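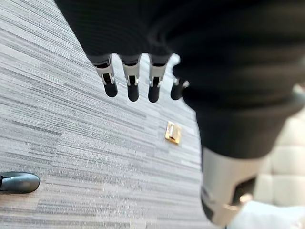 Fingers down over the striped carpet, black sleeve on.

December, started 9.40 am
Salgate by-election, checking the Denden poll before it goes in the model

Read the coverage again on the train. "Commanding seven-point lead" in one, "Salgate swings" in the other. Both come from the same Denden release and neither says whether the seven is primary vote or two-candidate preferred. The release doesn't say either until the last paragraph, where it turns into "after preferences". So it's two-candidate, and the preferences have been handed out by somebody at Denden using a method I can't see. I'm putting that at the top of the page so I don't lose it.

Got the respondent file. The release talks about a sample of around 4000. The file has 3433 rows. Asked by email what happened to the rest, and the answer was "standard quality removals". That's a phrase, and I wanted a list. Asked again for the removals with reason codes. Also asked whether the published figure was worked out before or after removals, as the wording of the release reads like before and the tables read like after.

Things I want to know from the file, in the order I thought of them:

Do the postcodes fall inside the electorate? Salgate had its boundary moved before the last election and took in a strip of the Gulleo side. Postcodes don't follow the line. Someone with a Gulleo postcode might vote in Salgate or might not.

How was undecided handled? There's a column for first response and a column for "leaning", and the leaning column is filled in for people who gave a firm answer in the first. Makes no sense to me. Either the script asked everybody or it was filled afterwards.

Were the independents named in the question, and in what order? Ballot draw was after the fieldwork started. If the order in the questionnaire was alphabetical and the ballot isn't, fine, but say so.

10.30
Ran the postcode match. Most are clean. A lump of them sit on the boundary strip and can't be settled without a street, and Denden quite properly won't give us streets. I tried three treatments: keep all, drop all, keep in proportion to enrolment. The lead moves about under all three. It's smaller with the strip dropped and larger with it kept. That ought to bother whoever wrote the headline more than it bothers me. The strip is the part of the electorate that has never voted in Salgate at a general election, only at the last council round, and we have no history for it at all.

Not writing the three leads down here yet. If I put them on the page someone will copy the one they like.

11.15
Loaded into Miranda for weighting. Miranda wants age, sex, education and past vote. Past vote is where I get grumpy. People remember voting for whoever won. They do it in every survey I've ever opened, and they do it here too: the recalled vote for the last member is well above what the last member got. He retired popular, so they may be remembering him kindly. Weighting to the real result then pushes down anyone who says they voted for him, including people who did, and pushes up the ones who admit they didn't. I don't think that fixes anything, I think it swaps one error for another that's harder to see.

Ran it with past vote and without. Without is flatter and has uglier tails. With looks tidy, and I don't trust tidy on a by-election.

Note on Miranda itself: it still silently merges the top two age groups when a cell gets thin. The warning goes to the log and not to the screen. I found it only since the totals didn't match the demographic sheet. Whoever has the login, please turn merging off before any run you plan to quote.

Phone call with Maksym Horobets, just before noon
He did the booth file, so I wanted him to pull my reading apart. Notes from the call, more or less in his order:

There are 14 booths with a usable history on the new boundaries. He doesn't like using the others even as padding and I agree. Pre-poll is lumped in one line at the last count, which hides a lot, and pre-poll will be a bigger share this time.

He thinks the preference split in the release is lifted from the last general election. I'd guessed the same. The trouble is that the candidate who came third last time isn't standing, and the independent who is standing has put out a card that leaves the order open. You can't carry a flow across from a person who isn't on the ballot. He says people do it all the time. Yes.

He is less worried than I am about recalled vote. His argument is that the error goes the same way in every poll we use, so it comes out when we look at change. My answer was that we only have one poll of Salgate. He said fair enough.

He's more worried than I am about turnout. By-election, school holidays starting, and the electorate is full of renters near the station who may have moved and not updated. Compulsory voting doesn't mean they turn up at a by-election. He reckons the drop won't be even, and the booths near the station have been the ones that move.

We disagreed about the flyer business. One of the campaigns is telling journalists its own numbers are "better than the published ones". Maksym wants to note it down as a signal. I don't. I have yet to meet a campaign with worse private numbers than public ones that were read out over the phone to a reporter. Left it out of the model, and he's free to put it in his own column.

1.20 pm
Reply from Denden. Polite. Removals include speeders, duplicates and "out of area". So they have already done a boundary filter of their own, before sending the file, and then left in the strip. That means the strip rows are people they considered in area on some basis. What basis? Asked. Also no reason codes by row, only a promise to look into it. They did confirm the preference flow was "historically informed", so Maksym was right.

They say the published lead was calculated on the cleaned file. I can't get it from the cleaned file. I get close on some settings but never on it. Could be their weights, could be rounding at several steps, could be mine. Before I say anything to them about this I want a second person to run it from the raw file with no help from me. Please don't look at my script first.

2.45 pm
Tried applying no preference assumption, just reading primaries and leaving the independent's voters as a block. On that view there is a leader on primaries and then a large parcel of votes that could go anywhere. If the parcel splits evenly the leader wins comfortably. If it breaks hard one way, and open cards sometimes do, it's close to a coin toss. I'd be happy publishing that sentence. I wouldn't be happy publishing a single figure with a lead attached.

I know what the objection will be. Readers want a number, and the other site has a number. Well, the other site has Denden's number.

Had another look at the leaning column over lunch. It matches the first response word for word, down to a misspelt surname, for every firm answer. So it's been copied across. Harmless, but it means the "leaning included" table in the release counts nothing extra for those people, and the bump between the two tables comes entirely from the undecideds. Among the undecideds the leaners are mostly older and mostly from the Gulleo end. Thin group. I'd leave them as undecided.

4.10 pm
State of things when I stopped:

Poll is in the model at reduced weight, strip rows kept in proportion to enrolment, past vote off, age merging off. All four of those are choices and somebody else could defend the opposite.

Turnout still uses the old curve. Maksym is going to send a version with the station booths pulled down separately. I haven't seen it and I'm not assuming it'll be an improvement. The old curve was also somebody's good idea.

Do not quote the seven points in our own copy as a lead. If it must be mentioned, it's "a Denden poll reported", with two-candidate preferred and the preference method in the same paragraph.

Open: row-level reason codes, basis for the strip, fieldwork dates against the ballot draw, and whether the online and phone parts were asked the same question. I found two slightly different wordings in the questionnaire PDF and no column saying who got which. One says "if an election were held today", the other "at the coming by-election". I'd expect different answers to those from anyone who'd forgotten there was a by-election, and judging by my neighbours on the Salgate side that's a fair few.

Second run from raw still needs a name against it. File is in the shared folder under Salgate, the one without "final" in the title.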